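La lettre de l'épicerie coopérative — juillet

Nos paniers reprennent des couleurs

Chers amis, chères amies de la coopérative,

Quel plaisir de vous retrouver après ces semaines un peu folles, entre les fraises arrivées toutes en même temps et la chambre froide qui a choisi le jour le plus chaud pour faire des siennes ! Vous avez été si gentils, à emporter les barquettes par deux ou par trois, que nous avons à peine eu de pertes, et Edeltraud Baumgart a fait des confitures avec le reste (413 serait exagéré, mais il y en avait bien 213 pots, elle les a étiquetés un par un !).

Beaucoup d'entre vous nous ont demandé où en était la consigne. Eh bien, elle avance ! Depuis le printemps, 400 foyers rapportent leurs bocaux, et la ferme Emari accepte maintenant de reprendre ceux de ses yaourts, à condition qu'ils soient rincés et sans couvercle. Pour les paniers, le principe ne change pas : on le prend à l'entrée, on le remet sur la pile en partant, et si vous en retrouvez un dans votre coffre (cela arrive aux meilleurs d'entre nous), vous le glissez discrètement derrière la porte et on n'en parle plus.
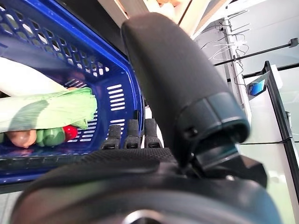 Le panier bleu, pour les petites courses.

Côté rayons, les lentilles et le riz Dhanial passent en vrac, et le café de Holerlow revient enfin, moulu ou en grains — les impatients se reconnaîtront. Les abricots devraient tenir jusqu'à la fin du mois si les orages nous laissent tranquilles. Pensez à apporter vos sacs en tissu et vos boîtes, que l'on pèse vides à la caisse avant de les remplir. Le samedi matin il y a parfois de l'attente à la balance, alors si vous pouvez venir un autre jour, vous ferez des heureux, et vous aurez tout le temps de bavarder avec nous devant les tomates. 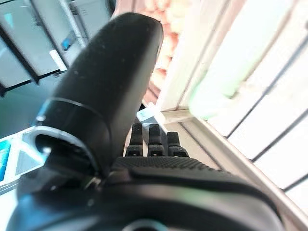
Le repas partagé du dimanche

On se retrouve dans la cour à partir de midi, chacun apporte un plat et ses couverts, et la coopérative offre le pain et le melon. Il reste 6 places à la grande table, mais les couvertures dans l'herbe sont très bien aussi ! Inscription sur le cahier, près de la caisse.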